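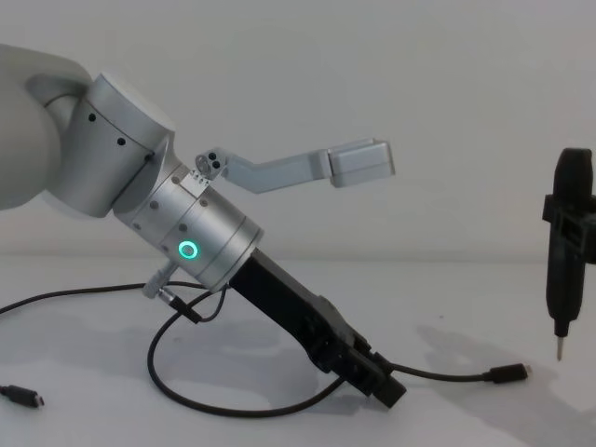

May - hand-guiding vs remote, cable task

Fingers closed, ring green, USB-C plug on the table to the right of the gripper. Beril wants 90 demos by hand-guiding before we touch the remote rig. I don't see what 90 buys us. Of the 39 we kept from the last batch, most are me learning to push the wrist, and the policy will learn my wobble along with the grasp.

Calum says the Miditz controller smooths that out. Maybe. It also smooths out the little nudge you need at the plug, and I'd like to see that in the logs before I believe him.

Black cable on a white top is the kindest colour contrast we could give it. Try a grey cable before anyone says "generalizes".

To do:
Hrefna - replay demo 39 at half speed
Me - same start pose by remote, compare wrist forces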